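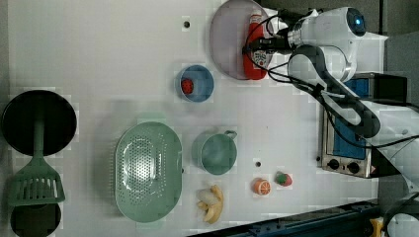

Trornport University Staff Running Club

Kit review: the Brivus running belt

Several members asked about belts before the autumn races, so I bought a Brivus in the medium size and wore it on my usual runs along the canal. I paid for it myself.

The belt is a stretchy tube with 2 pockets, one zipped and one with a flap. My phone fits in the zipped side with its case off. With the case on I could get it in, but not while moving. The flap side takes keys, a staff card and a couple of gels.

Bounce is the main thing people complain about with belts. This one stayed put on the flat once I had pulled it down onto my hips. Worn higher, at the waist, it crept round until the phone was at my side. On the steep bit up to Tang Hill it moved slightly — not enough to stop for.

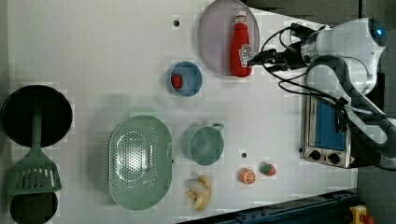
The clip is small and stiff, and I struggled with it in gloves. Amparo Bermúdez borrowed the belt for the club's eight-mile loop and said the same. She also found the race number toggles too loose and went back to safety pins.

It washes well at 30 degrees. The reflective strip has started to lift at one end, so I would hang it up to dry and keep it out of the machine if you can.

I would buy it again for training. For a marathon I'd want more room for gels. The club will have one to try on at the first September session.

Jolene Tautahi

Shared 8 times | 2 comments

Bostotine Pete: Does the zip rub? My old one took the skin off my back.

Jolene T: No, there's a strip of fabric behind it. I did get a mark from the clip on a long one.

Recent items
Relay teams: names wanted
New route for the lunchtime group
Lost property from the summer 10K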